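Floltura Gripper Finger Kit

Print this page | E-mail to a friend

I started Floltura in our shared workshop because I wanted an arm that could put flowers in a vase, and every gripper I tried either slipped on the stems or knocked the vase over! So I drew my own fingers, and this kit is what came of it - a pair of black fingers with angled tips and a stepped notch on the outside. 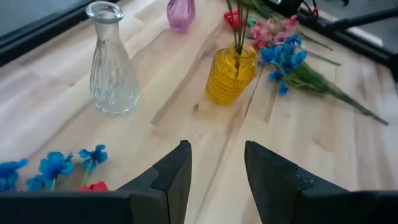
I do most of my testing with artificial flowers and ribbed glass, because I wanted thin stems and awkward surfaces together. The blue bunches are my least favorite (all those stems fan out and you have to pick a spot to close on). Start slow, keep the fingers wide open on the way in, and let the arm come down at an angle if your bench allows it.

If you run two arms, order two kits and mount both before you calibrate. I did mine one at a time and had to do the first one over - a whole evening gone.
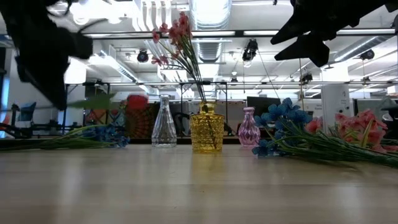 What you get

Two fingers, mounting screws and a printed setup sheet. Part number 3858. They fit the Zurnitz wrist plate straight away, and the Nanayakkara plate with the Driltine adapter, sold separately. I've put 1000 open-and-close cycles on my own pair and they're scuffed but still square.

Next batch ships in September, so drop me a line if you want a set held.

Contact | Copyright Floltura | Back to top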